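Ostum Community Radio

Ostum Community Radio is a noncommercial FM station serving the town of Ostum and the farming districts along the Clorklow River. It broadcasts music, local news, call-in programs and high school sports. The station is owned by the Clorklow Valley Broadcasting Association, a membership organization, and is supported by listener donations and program underwriting.

History

The station grew out of a closed-circuit service that played records and read announcements in the dormitories of the former Juntunen Technical College. When the college closed, former students and several local residents formed the association and applied for a license. The first broadcasts were made from two rooms above a hardware store on Parkero Street, using a console bought secondhand from a commercial station.

Early programming was limited to evenings and weekends. Country and polka records filled most of the schedule, along with a farm report read at 6:15 p.m. A morning show was added after the station hired its first paid employee, Siwan Owen, who had worked as an overnight announcer at a rock station in the state capital. Owen hosted the morning show and later became general manager. She changed the format to a mix of classic rock, folk and regional music, a decision that drew complaints from some longtime members but has remained in place.

A fire in the hardware store damaged the studio and destroyed part of the record library. The station was off the air for eight days. It returned with a temporary studio in the basement of the Ostum Public Library and moved into its present building, a former creamery, the following October.

Programming

Weekday programming begins at 5 a.m. with the morning show, followed by music hosted by local announcers. The noon hour is given to news, obituaries, market prices and the school lunch menu. Afternoon programs vary by day and include blues, bluegrass and a program of Finnish-language songs.

The best-known program is Friday Night Requests, in which listeners call in dedications. It has kept the same theme music since its first season, and its hosts do not use playlists. During the football season the program starts after the high school game, which the station carries live.

Overnight hours are automated. The station does not carry network programming except for hourly news summaries. 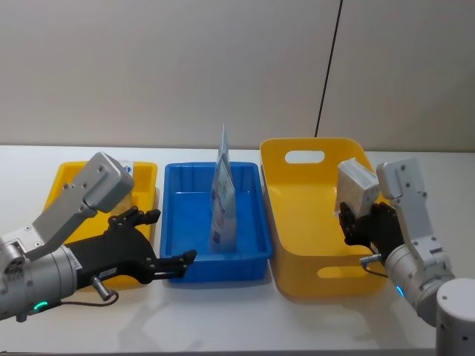
Facilities

The studios are on the ground floor of the creamery building and consist of an on-air room, a production room and a small performance space that seats 50. The record library holds 1,462 vinyl albums, many of them donated after the fire, and is cataloged by artist. The transmitter is on Juntunen Hill, north of town. The signal reaches most of the Clorklow Valley, though reception is poor in the eastern townships behind the ridge.

Funding and governance

The association had 1,747 members at its most recent annual meeting. Members elect the board of directors and may vote on changes to the bylaws. The board appoints the general manager but has no direct role in choosing music or hosts. On-air fund drives are held in spring and fall.

See also

Community radio
Clorklow River
Juntunen Technical College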